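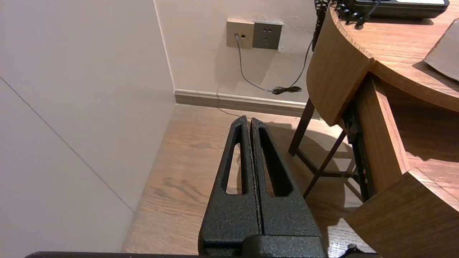 Does a Quieter Floor Make a Quieter Building?
Environmental Studies project report
Submitted 12 June 2021

Introduction

Wood floors are popular with people who rent apartments and unpopular with the people who live underneath them. In Curton the newer buildings on the east side were nearly all fitted with wood or wood-look floors, and the rental office for the Zerouali Court buildings says the noise problem was "solved" when a layer called Dellatix was put under the boards. The brochure says the layer gives residents "100 percent peace of mind." Peace of mind is not something you can measure, so we started out doubtful and tried to find a claim we could test.

The one we settled on is simple. If the layer works, people living under a treated floor should report less noise from above than people living under an untreated one.

Background

Noise between apartments comes in two main kinds. Airborne noise is talking, music and television. Impact noise is footsteps, dropped things and chairs being dragged. A layer under the floor is meant to help with the second kind. It does much less for the first, and the brochure does not separate them. It uses the word "sound" all the way through, so a reader could easily think a neighbor's stereo is covered.
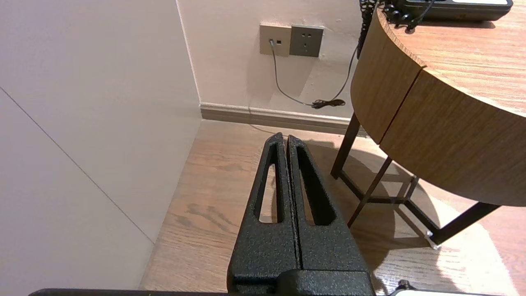

Figure 1. Wood floor next to a wall.

The edges of a floor matter too. If the boards touch the wall tightly, footsteps can travel into the wall and go around whatever is underneath. We could not check this in any of the apartments in the survey without pulling up trim, and we did not ask to.

Method

There are roughly 2,000 apartments in the part of Curton we looked at. We put paper forms in the mail rooms of six buildings in February, three with Dellatix and three without. The form asked residents to rate noise from above on a scale of one to five, to say what kind of noise it was, and to say what time of day it bothered them most. We got 62 forms back that were filled in well enough to use.

We also used a free phone app, Himora, to record sound levels in hallways. We ended up leaving those readings out. Two phones held side by side gave different numbers, sometimes very different, and the app does not explain how it is calibrated. A class before ours used the same app and printed its readings to one decimal place. We do not think those numbers should be relied on.

Results

Residents in the treated buildings gave a lower average noise score, 2.8 compared with 3.1. That looks like good news for the product until you look at who answered. Several of the untreated buildings' forms came from people on the ground floor, who have the most floors above them and the front door next to them. When we took the ground floor forms out, the two averages were almost the same.

Footsteps were the most common complaint in both groups. Furniture being moved came second, mostly in the evening. Only 9 people mentioned music.
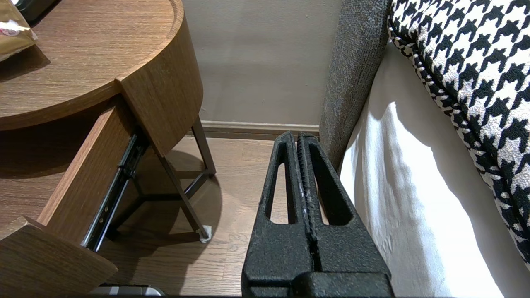
What residents do about it

This was the part of the form with the most writing on it. People had tried area rugs, felt pads under furniture legs, taking shoes off at the door, and talking to the neighbor. Felt pads were mentioned more often than anything else, usually by people who had bought them for the apartment above as well as their own. One resident said the pads fell off within a month and collected hair.

We would like to say which of these works best, but the form did not ask for a before and after score. It should have. People who had spent money on a rug tended to say the rug helped, and we would expect them to say that whether it did or not. 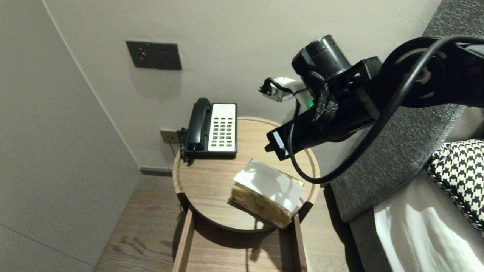 The same problem applies to the rental office's own survey, which was handed out with the lease renewal. A person who is asking to renew a lease is probably not going to complain much on the form stapled to it. The office would not tell us how many forms came back or what the questions were - only that the results were "overwhelmingly positive."

Limits

Our sample is small and people chose whether to answer, so annoyed residents may be over-represented. The buildings also differ in age and in ceiling height. Any of these could hide a real effect of the layer, or create one.

Findings

We found no solid evidence that Dellatix made these buildings quieter for the people living in them. It may reduce footstep noise by an amount too small for our form to pick up. A fair test would need the same apartments measured with a proper meter before and after the work, by someone who is not selling the floor. Until then, we would treat "solved" as advertising.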